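Right, pull up a chair, I have spent my whole evening arguing with a segmentation model and I need to tell someone (thread, sorry)

So the job at Hulaslow this month is the rubbish-or-keep sorter. Small household stuff on a table, the planner has to decide what each thing is, where to grab it and which pile it goes in. Sounds easy! It is not easy!

Boxes are fine when they're shut. Six faces, nice flat planes, the grasp sampler is in heaven. Open the flaps and it all goes to pot. Zodby (our perception stack, I didn't pick the name) sees the flaps as separate objects and tries to pick one up on its own.

I went through 561 clips of the tabletop stuff with the overlay switched on, and the flap thing showed up far more than I'd expected. Crumpled wrappers are the other one. It gives you a lovely confident mask and then a completely different lovely confident mask one frame later.

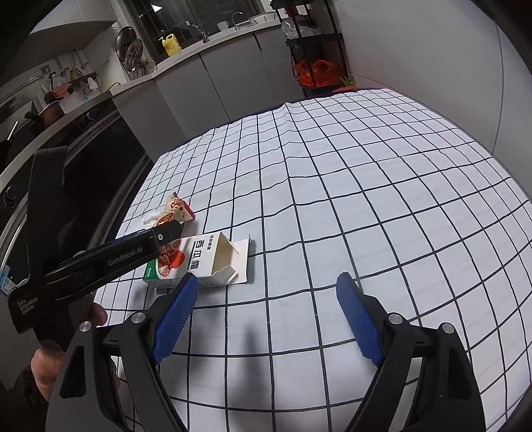
Anyway, my first go at a fix was smoothing the masks over time. 12 frames of history, simple vote, done before lunch. Wrappers got loads better. Flaps got worse, because now it was consistently wrong instead of wrong now and then 🙃

Second go: stop asking for masks at all on the first pass. Get rough blobs, let the planner propose grasps on the blobs, and only then run the expensive model on the bit between the fingertips. Much less to get muddled about.

The fisheye was biting me too. I'd been undistorting the whole image before inference, which stretches the corners into soup. Now I leave the image as it is and just push the grasp points through the lens model. Took me three days to find that and about a minute to change. Grr.

Oh, and patterned tablecloths! If your depth comes from matching features, a repeating grid is a rotten thing to match on. Every crossing looks like its neighbour. I've put a check in Voltby that throws out any match that jumps exactly one square. Ugly, but I'm keeping it.

Latency's sitting at 22 ms for the second pass on my desktop, which I'm chuffed with. Haven't tried it on the little board yet and I'm a bit scared to.

Still to do: tissues. A tissue on a white cloth is basically invisible to the thing and I've got no clever ideas. If anyone on the Wuisan forum has cracked white on white, please shout, I'll buy you a pint

Kettle's on, rerunning the lot overnight. Will post the plots tomorrow if they're not embarrassing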